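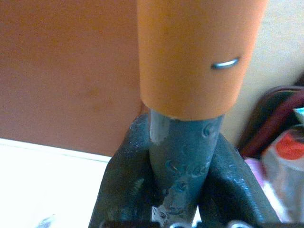 The grip, orange sleeve up.

The club met in the old shop room at Keogh, behind the gym, and by April we had the arm picking up almost anything that was the same shape all the way along. Markers were fine. Broom handles were fine. The job we drew for the Osten meet was a tool with an orange sleeve on one end and a worn metal rod on the other, and the arm had to take it by the rod, lift it, and hand it to a person sleeve first.

The task was called Bestow on the sheet. Somebody on the rules side must have liked the word. We just called it the handoff.

I had the laptop that spring. My job was to watch the wrist view and say when to close. There were two of us who could do it, but the other one had track, so mostly it was me. I sat on a stool with my back to the heater and my knees against the bench.

"Down a little," I said. "More. Stop."

The rod was scratched up and chipped, and the paint was gone in places. I liked it for that. A clean one would have looked the same no matter where you were along it. On this one there was a pale scraped patch right where the rod went into the sleeve, and I used it as my mark. If I could see the patch above the fingers, we were low enough. If I couldn't, we were going to grab the orange part and lose the points.

"Close."

The fingers came in from both sides. Our captain leaned over my shoulder. She had the score sheet folded into a square and she kept pressing the fold flat with her thumb.

"Is that centered?"

"It's good."

"It looked good last time."

Last time the tool had turned in the grip halfway up and swung around like a clock hand. It hit the bench and everyone in the room went quiet, and then the new kid laughed, and then he apologized. He was in ninth grade and he apologized for most things. He had been the one to rewrite the close routine after that. He took it home to do it and came back with 64 lines where we used to have a whole page, and he wouldn't say how late he had stayed up.

"Who's taking it?" the captain asked.

The new kid looked behind him to see if she meant someone else.

"You wrote it," she said. "Go stand there."

He went around to the far side and put his hand out, palm up, much too early. The arm hadn't moved. He looked at his hand and then at me.

"You can put it down for now," I said.

"I'm okay."

I ran the lift. The arm made the sound it always made at the shoulder joint, a kind of dry tick, and went up. I kept my eyes on the pale patch. If the rod was going to slide, the patch would drop toward the fingers before anything else happened. It stayed where it was. The arm stopped, tipped, and started out toward him, slow, because we had never dared to turn the speed up.

The sleeve reached his hand and he closed his fingers on it. Now the arm was supposed to feel the pull and let go. That was the part that had never worked. We had tried it at 3 settings, and in all of them it either dropped the tool before you had it or wouldn't give it up at all.

He pulled. It held. He pulled a little more, and his elbow started to shake.

"Don't yank it," the captain said.

"I'm not."

Then the fingers opened and he took a step back with the thing in his hand. He held it away from his body as if it might still be attached.

The captain unfolded the score sheet. She wrote something down, looked at the clock over the door, and folded it again.

"Put it back," she said. "We have the room till six."

He brought it over to the bench and set it up again, sleeve on top. I moved my stool in and found the patch.

"Down a little," I said.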